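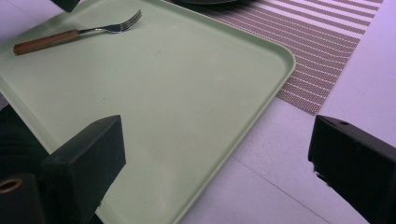

Attachment 1: green tray with fork, white table.

Ticket 189: Thumbnails missing in tableware catalog
Product: Reteletti catalog manager
Opened by: Loretta Obi, Skolel
Assigned to: Chidubem Nwankwo
Status: Resolved

Reported
Product photos upload without an error, but the list view shows a gray box where the thumbnail should be. Full-size view works. Began after the January update. Same result in 2 browsers.

9:40 Nwankwo
Cleared the thumbnail cache and re-uploaded attachment 1. Gray box again. Log shows "write failed" on the thumbnail folder.

10:15 Nwankwo
Folder is owned by the old service account. The update moved the resize job to a new account with read access only. Disk space is fine.

10:50 Nwankwo
Granted write access and restarted the resize job. Queue cleared in 12 minutes. Please reload the list view.

11:20 Obi
Thumbnails are back in Tableware. Etim category still shows gray boxes.

11:45 Nwankwo
Etim uses a separate folder. Same permission change applied, job rerun.

1:05 Obi
Confirmed. OK to close.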